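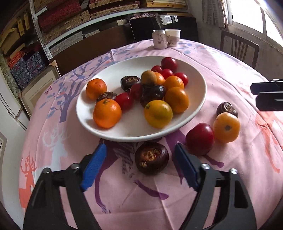
May, late afternoon
Entered by Nelli Honkanen, provenance bench

Finally got a decent stretch with the Farooqui landscape today, and I'm so glad I asked Tanveer to help me turn it, because the back tells you a great deal more than the front does! There are three labels on the stretcher. The top one is the Piltport sale label everybody knew about, lot 24, nicely printed and a bit foxed. Under it, mostly hidden, is an older paper with a handwritten 15 and what I read as the start of a street name (Tanveer reads it differently, and we went back and forth on it until the tea was cold). The third is only a corner with blue ruling, still glued down hard.

I didn't lift anything. Shazia wants raking light and infrared on all three before anyone comes near them with moisture, and I think she's right, much as my fingers itched.

What matters for the claim is the gap. The family's inventory has the picture in the dining room, listed as item 13, "river with poplars, gilt frame," and then we have no trace of it until the Piltport sale. If that 15 belongs to a forced sale, the hidden label could close most of the gap for us. If it's a framer's number we are back where we started, and I'd like us all to keep that in mind before anybody writes to the heirs. Daniyal has drafted a very kind letter to them and I've asked him to sit on it a little longer.

Measurements agree with the inventory once you allow for the later frame. The tacking edges are original along the top and left, and the bottom has been restretched at some point, with newer tacks.

Still to do: Efraín to send the label tracings to the Munilano archive and ask for their dealers' stock books. Me to retype my condition notes, which are frankly a scrawl. Tanveer to find out who has the key to the small lamp cupboard.

Painting is back in rack 3, face to the wall, tissue over the labels. Please don't move it without telling me.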